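Ticket: adverts switched off on my whole channel, appeal stuck
Opened: October 4, 2020
Status: open, waiting on support

Hello again. I'm adding everything to this one ticket because I've got two others going and they seem to be answered by different people who can't see each other's notes.

My channel is on Vorkico and I've been putting up videos there for a good while now, mostly home stuff – small flats, what to buy, what not to bother with. Last week the little green coin next to every upload went grey. All of them! The notice says "reused content" and gives no video title, no time stamp, nothing I can go and fix. I had almost 300 videos earning the day before.

What I've tried so far, so you don't have to ask me:

Logged out and back in, cleared the cookies, tried a different browser. Still grey.

Took the Gorkberg music off the 12 newest uploads (I do pay for the licence, and I've attached the receipt) and asked for a fresh check on each. They all came back with the same wording.

Unlinked my Sartori payout account and linked it again. The payout page is happy and says verified, so I don't think it's a money problem.

Sent the appeal form. It sat on "in review" for 2 days, then went back to "not submitted" as if I'd never filled it in. I did it again and the same thing happened, and this time I took a screenshot. 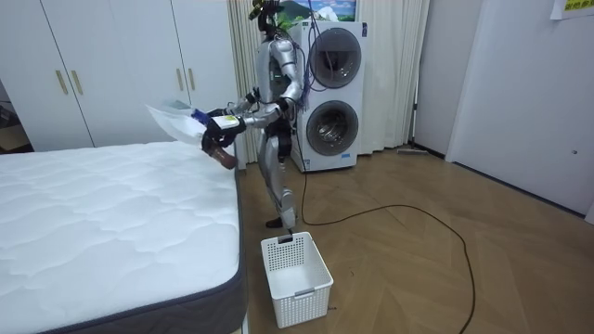
The reused content flag is the bit that really gets me, as I make my own videos and write every word of them. The only thing I can think of is thumbnails. I changed a batch of them in September using the Grorov template pack, and I suppose other channels have the same borders and lettering. But the pictures inside the borders are all different, and they're hardly something you'd mix up with anyone else's. If it's the template, just tell me and I'll swap the lot this afternoon.

Update, same day, evening: I got a reply on one of my other tickets saying to wait 30 days and reapply. Please could somebody tell me whether that cancels the appeal or runs alongside it? The help page says one thing and the email says the other, and I don't want to press the wrong button and go to the back of the queue.

Also, my views have dropped since the coins went grey. A normal upload gets 800 in its first day and the last one didn't come close. Is that connected, or do I need yet another ticket for it? I'd rather keep it all in here if you don't mind.

Attached: licence receipt, screenshot of the appeal page, copy of the notice.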